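Re: [slow-travelers] Ornov by bus, worth the day?
From: Dulce Gallegos
October 15, 2022
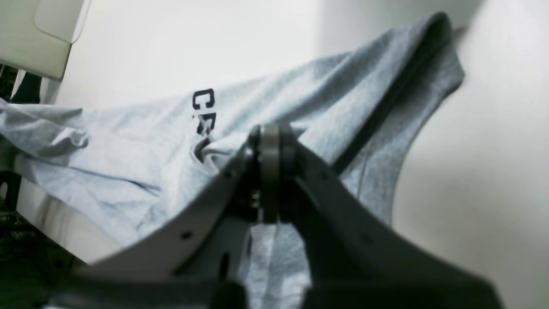
T-shirt, light gray-blue cotton

Hi Higinio and all,

Higinio Cuautle wrote:
> We'll be staying in Stotura for a week in December and my wife
> has her heart set on the old harbor at Ornov. The hotel keeps
> pushing a private driver. Is the bus doable? And is there enough
> there to fill a day, or will we be sitting in a cafe by noon?
> We don't walk very fast anymore.

Take the bus! I went last month and had a wonderful time, even though I started the day by standing at the wrong stop with my thermos, waving at a school bus. The one you want is the 86, and it leaves from the far side of the market square in Stotura, past the shoe repair place. There's no sign to speak of, only a green bench. Pay the driver in coins if you can, he was not thrilled with my bill.

Sit on the left going out. The road hugs the water almost the whole way after the tunnel, and the people on the right spent the ride leaning over me to take pictures (I didn't mind, one of them shared her tangerines). It took over 3 hours door to door with the stop in Heseo, where everybody gets off to stretch and buy those sesame rings. Get two. I got one and regretted it all the way to the coast.

The harbor itself is small and flat, so you'll be fine for walking. What I liked best was the Vigfúsdóttir house, up the lane behind the fish hall. She was a sea captain's widow who took in boarders, and they've left her kitchen and the upstairs rooms pretty much as they were, with the guest book open on the table. People complained in it! One man wrote half a page about the soup. I stood there giggling by myself until a lady came over to see if I was all right. The stairs are steep, so your wife may want to hold the rope, but there's a bench downstairs if one of you would rather wait.

After that I had lunch at the place with blue shutters next to the chandler's. I can't remember the name and I've looked everywhere for the receipt. Fish stew, bread, a slice of something with plums. I was there so long that I missed the church, which closes at 2, so do that first if you care about churches. I've heard the ceiling is lovely.

The one thing I'd warn you about is the bus back. The last one goes earlier in winter and the timetable taped up at the harbor was still the summer one when I was there. Ask the driver on the way out and have him write it down. And bring a warm layer, the wind comes right across the parking lot where you wait and there's no shelter at all.

As for the private driver, my cousin did it that way and liked it fine, but she never got a sesame ring.

Does anyone know if the little ferry across to the lighthouse runs in December? It wasn't going the day I was there and I'd love to go back for it.

Dulce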